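Novine Pack Saddle Set, Model 4
Plindorberg Expedition Supply / Overland and Animal Travel / Load Carrying
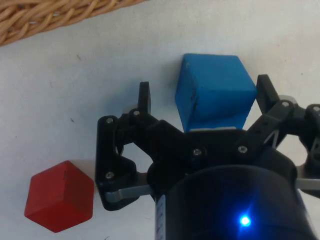
The Novine is a two-sided pack saddle set for ponies, mules and small horses on multi-day routes. It was developed for walking parties who lead their animals and do not ride them, and who have to repair their own kit between villages. The set is supplied unassembled, with the straps rolled inside the left pannier.

What is in the set
Saddle tree, ash, with steel arches
Two panniers, waxed canvas, 30 litres each
Felt pad, double thickness
Breast collar and breeching
Girth, mohair, in two lengths
Lash rope and hook
Spares pouch with awl, thread and 4 buckles

Fitting
The tree suits backs of medium width. The bars are left slightly oversized so that they can be shaved down to the animal. Place the pad first, well forward, and slide it back with the lie of the hair. Set the tree behind the shoulder blade and check that the arches clear the spine by at least two fingers with the load on. A tree that clears when empty may still touch once the panniers are hung.

The breeching should hang level and admit a flat hand. On long descents take it up by one hole. The breast collar is adjusted on the opposite principle and is usually tightened before a climb.

Loading
Weigh the panniers against each other before every departure. A difference that feels small in the hand will turn the saddle within an hour. Food is best split evenly between both sides and eaten from alternate panniers. Soft items may be lashed on top, but keep the top load low.

Total load depends on the animal, its condition and the ground. Plindorberg does not publish a single figure. Ask the owner or a local handler, and carry less at the start of a journey than at the end.

Care
Brush the felt when dry. Do not machine wash it. Leather parts take Bassi dressing or any plain tallow-based product; avoid silicone. The canvas may be rewaxed with a warm iron and a block of wax. Store the tree on a rail, out of direct heat.

Field notes
Pierina Galli used two sets on a mountain crossing of around 200 kilometres. She reported wear at the lower pannier corners and a girth ring that was awkward to thread with gloves on. The corners are now doubled in leather and the ring has been enlarged. Older panniers can be returned for the corner patch.

Compatibility
Panniers from the Binuvis range hang on the Novine arches without modification. Binuvis breeching does not fit, as the straps are narrower than the Novine buckles.

Availability
Sets are made to order. The workshop is closed in January. Replacement parts are sold singly; quote the number stamped on the rear arch.

Page revised 9/28/26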